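Talk notes – Plallasdale students' robotics club – Sat 18 January
KEEP TO 12 MINS. Everett has the clicker.

Start with thanks. Trinity and Priya did most of the table work, I mostly moaned about cables.
Next two slides: tidying the kitchen table, hand grippers. Leave them up while I talk.
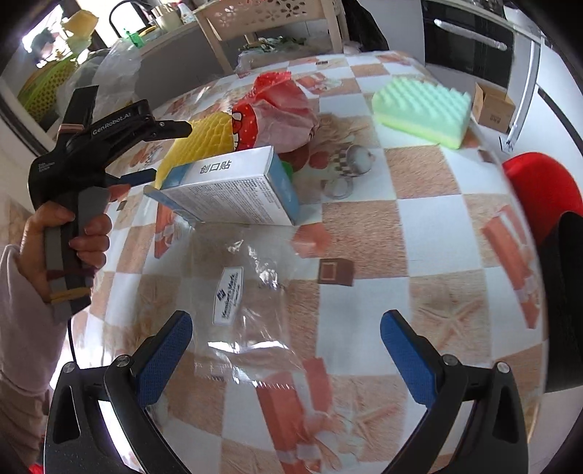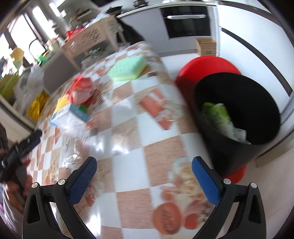 What we set out to do in September – teach a small arm to clear a table. Not a clean lab table. A kitchen one, patterned cloth, daylight from a window, odd stuff all over.

Why by hand first: no arm of our own till after Christmas. Also you learn loads about grasping by being slow and clumsy yourself. Ask the room who has tried picking up a plastic bag with two fingers. Wait for hands.

Numbers, say them slowly:
1,584 clips kept. Target was 3,000, be upfront. Binned 180 in one evening becuase the clock was set wrong on one of the machines. My fault, say so.

Things that were hard
– clear bags. Awful. Shape changes every time you touch it
– shiny cloth, glare
– two people reaching at once, elbows
– soft things fine, sponge is the easy one, start beginners on it

Rusteo = our sorting script. Ansel wrote it, Priya rewrote it, don't get into who broke what. Just show the folder before and after. If the demo hangs, skip straight to the Skullby bit.

Skullby heat: five teams, we were third. Lost marks on speed. Judges liked our log book, Esperanza's work, hold it up so the back row can see teh tabs.

What next: more clips, train again, then try a table we haven't seen before. Tsang has offered hers.

Questions. Likely one is cost – pass to Esperanza. If anyone asks about joining, Tuesdays after school, sign-up sheet by the door.

Get the adaptor back off Everett.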